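Spring at the Toltia

Hello again from the front desk! The patio doors are open, the heaters are back in storage, and I've already had my first lemonade out there (on a break, I promise).

Our big news is the wine list. Ching-wen Pan has spent the winter tasting her way through more bottles than I could manage, and four new ones go on the menu in May. My favorite is the dry white she pours with the trout — crisp, a little salty, gone before the bread comes. Ask for a taste before you commit to a glass.

Breakfast is changing too. We now serve until 11, so those of you who like to sleep in can stop calling down to beg for eggs. Ewan Sheehan is baking the rolls himself and he's taking requests, though I've been told to stop asking for cinnamon.

If you're planning a party, the Emero Room holds 60 for a sit-down dinner and has its own bar. Summer weekends are going fast, so call me soon and I'll walk you through it. 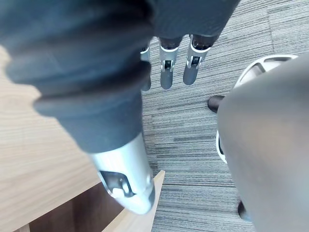
Getting here

The north lot is being repaved through May. Please use the side entrance and we'll help with your bags.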